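Can you ask a saint to pray for you if the church never canonized them?

Posted by Gitau

My grandmother grew up near a mission where one of the teachers was killed for refusing to give up his faith. People there still call him a martyr and keep the day of his death every June, but as far as I can find he was never put on any official list. I joined a Catholic parish as an adult and I'm still learning what is allowed. Is it wrong to ask for his prayers at home? And could our prayer group, which is only 5 people, do the same thing out loud?

Seixas

Private devotion is fine. You can ask any Christian who has died to pray for you, in the same way you would ask a friend. What the church restricts is public veneration – feast days in the liturgy, naming a parish after the person, images on the altar with a halo. Formal canonization by the pope came in slowly over the Middle Ages. Before that, local people honored their martyrs and the bishop approved it or didn't.

A prayer group in somebody's living room isn't liturgy, so I wouldn't worry about it. If you meet in the church building, mention it to your priest first. Also write down what your grandmother remembers. If a cause is ever opened, the diocese will want testimony like that.

Jello

I'm Lutheran so we don't do this at all, but we do remember martyrs and thank God for them. Maybe just do that? My church reads out four names every November and it takes no time.

Okeo

Seixas has it right. One thing to add is that "martyr" has a set meaning in a cause. It has to be shown that the person was killed out of hatred for the faith, and that they accepted death freely. Someone killed in a robbery or a land dispute may have been very holy, but that would be a different kind of case.

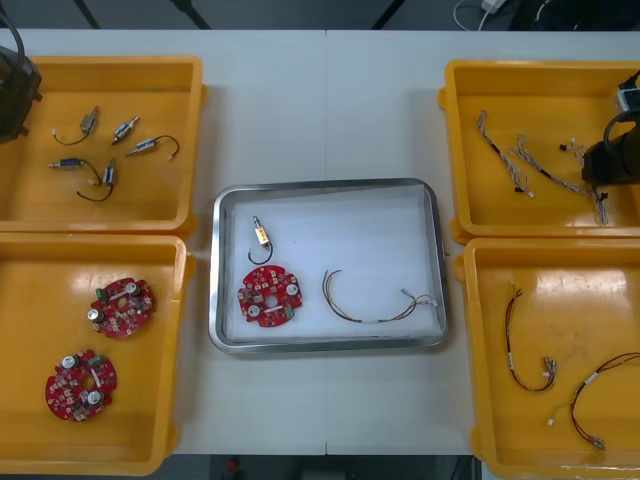

Does a martyr need a miracle before being beatified?

A miracle isn't required for beatification if the martyrdom itself is recognized. One is normally required after that, before canonization.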